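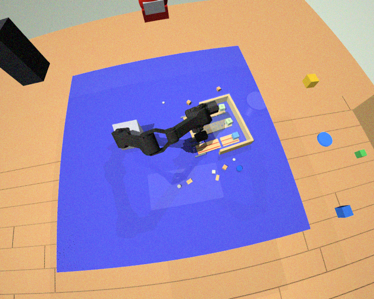
Robot arm on a blue mat, simulated view.

4. Opening a missing person case in Flokura

Flokura keeps one case file per missing person. Only a user with the Coordinator role can open or close a file.

1. Sign in and select Cases, then New Case.
2. Enter the legal name and any other names the family uses. Both are searchable.
3. Enter the date and place of last contact. If the place is uncertain, select Area and draw the boundary on the map.
4. Under Family Liaison, assign one person. The liaison receives every alert for the case.

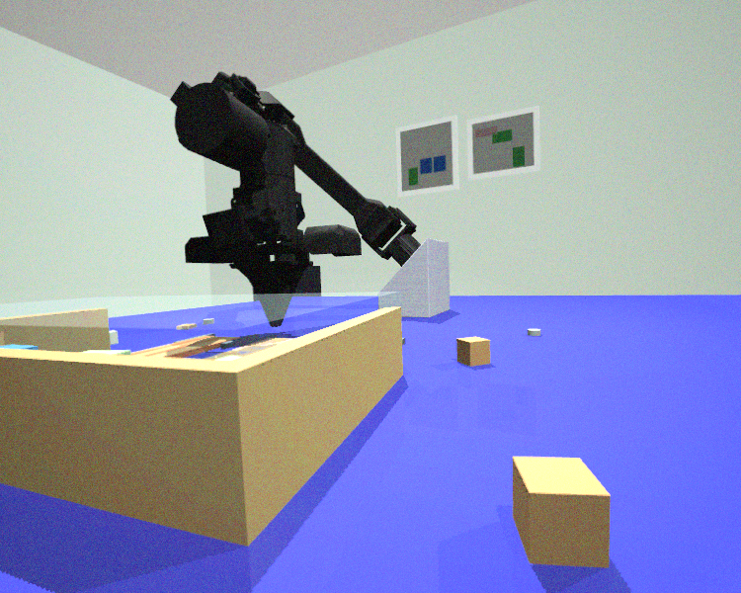 5. Set the review interval. The default is 28 days; the shortest allowed is 5.
6. Select Save as Draft. The file is not visible to partner agencies until it is released.

CAUTION: Do not enter witness names in the Summary field. Summary text is copied to the public notice when the case is released.

4.1 Releasing the public notice

1. Open the draft and select Preview Notice.
2. Check the summary against the signed family consent form. The summary is limited to 2000 characters, including spaces.
3. Select Release. A second Coordinator must confirm.

NOTE: An unconfirmed release expires after 21 hours and the file returns to Draft – no alert is sent to the liaison when this happens.

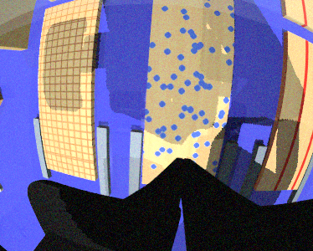

Expired releases are listed under Cases, Pending, and can be sent again without retyping the notice. Changes to the summary made after the first confirmation cancel it, and both Coordinators must confirm again.

For Brestdale accounts, requests for a new Coordinator role go to Geetha Nambiar.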